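ok thread on moving apartments in the middle of winter bc three of you asked and I'm typing this between boxes

1/ start with the stuff you hate packing. for me, kitchen. I left it for last when I moved out of the Brena place in June and ended up wrapping plates in bath towels at 2am. never again

2/ boxes. liquor store first, then the grocery on Valdovinos, go early before they flatten them. I've got 76 now and paid for 20 of those. the paid ones are not better, just cleaner

3/ write the room on the SIDE of the box. not the top. you stack them and then you can't read the top. I know this and still did the top on the first dozen or so

4/ movers - got three quotes. lowest was 428, highest was 1,987 for the same truck, same stairs, same day?? the high one wanted a deposit by wire. nope

went with Rikedby Moving, the 428 people. they answered the phone, that was the whole test

5/ ask about the stairs charge BEFORE you book. also the "long carry" charge if they can't park close. mine is on a hill so I asked twice and got it in an email

6/ utilities. call two weeks out. I called six days out and the internet guy can't come til after the holidays so I'll be on my phone data, fun

7/ one bag that does not go on the truck. meds, chargers, toilet paper, scissors, lease, a mug, can opener. scissors!!! every box is taped shut and the scissors are always in a box

8/ books in small boxes. everybody says it, everybody ignores it. my back says listen

9/ plants in the car with the heat on, not in the truck. lost a fern that way last time

10/ take pics of the old place before you hand over keys. walls, floors, inside the oven. my old landlord in Trikia tried to keep the deposit over a stain that was there when I moved in and the pics saved me

11/ change your adress with the bank first, then the post office, then everything else. the bank takes forever to send a new card

12/ that's all I got, tape gun is out of tape. will add more if I remeber stuff. replies open if you have a trick for getting a couch around a tight landing - asking for tomorrow
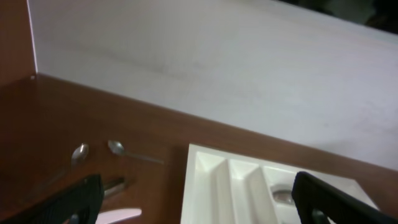
white against the reddish-brown wood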